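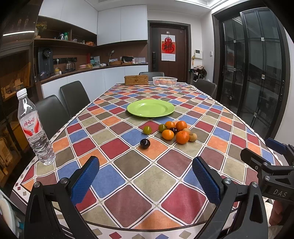
*Gripper over the fruit table, green plate in the middle.*

So I finally got along to the open day at Dradell, and the bit I liked best was the house rules for the hand-held grippers! Birthe Thorlacius took us through them (she wrote most of them, after a messy first March). Check the finger pads before every session. Keep your free hand off the tablecloth. No more than 30 minutes at a stretch, then swap - wrists get sore faster than you'd think.

Odair Pimentel reckons the swap rule is too strict and wants it longer, and they argued about it happily over tea. I'm with Birthe. She also makes everyone log a dropped piece of fruit the same way as a good grasp, same colour ink and all, and I'm pinching that for our lot at Storkance.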